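Folletwood Tabletop Surfaces: Data Card and README

Maintained by the Safavi Workroom, Getomstead
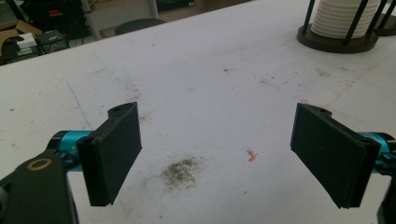 What is the Folletwood collection about?
It is a record of ordinary work tables and the marks that daily use leaves on them, gathered so that people who study cleaning, surface care and shared workspaces have a common set of material to refer to.

Summary

The collection contains 1165 entries covering 93 tabletops in shared rooms. Each entry pairs one or more pictures with a short written record of the surface. The subject of every entry is the tabletop and its condition. 

Version date: May 28, 2025
Contact: Negin Kordestani, Collections Office, Safavi Workroom

Contents of an entry

surface_color: the main color of the tabletop, in plain words. The entry shown with this card is recorded as "white."
mark_type: one of smudge, spot, line, ring, scratch or mixed. Where marks of different kinds occur together, as with the speckled dark grey-green smudge and the small orange-red mark in the entry shown, the value is "mixed."
mark_color: all colors that can be told apart by eye, listed from the largest mark to the smallest.
edge_quality: whether a mark ends sharply or fades out. Grainy borders are entered as "fading."
note: free text, limited to 29 words.

Annotators do not record the substance that made a mark. Paint, ink, food and graphite cannot be separated reliably by sight, and earlier attempts to do so produced frequent disagreement. The field "substance" was removed for this reason and should not be restored in derived versions.

Room practices

Tables in the participating rooms are used for drawing, repairs, sorting and meals. Users are asked to wipe the surface with a damp cloth at the end of a session and to leave any mark that does not lift. Abrasive pads are not permitted on white tops. Stronger cleaning is carried out in August, when the rooms close, and no entries are made during that month.

Small marks are to be recorded even when a larger one is present. A dot or speck of the kind visible near the smudge in the entry shown is easily passed over, and reviewers return entries in which such marks are missing.

Review

Every entry is read by a second annotator. Where the two disagree on color, both terms are kept and separated by a slash. Where they disagree on mark type, the entry goes to the Collections Office for a decision.

Known limitations

White and pale tops are more common than dark ones. Lighting differs between rooms, and greys and greens in particular may be named differently from one room to the next. The collection does not support conclusions about hygiene.

Use and requests

The collection may be used for teaching and research with credit to the Safavi Workroom. Requests for the full set, and corrections to existing entries, should be sent in writing to the Collections Office with the entry number in the subject line. Printed copies of the color term list are kept at the Dastico reading room.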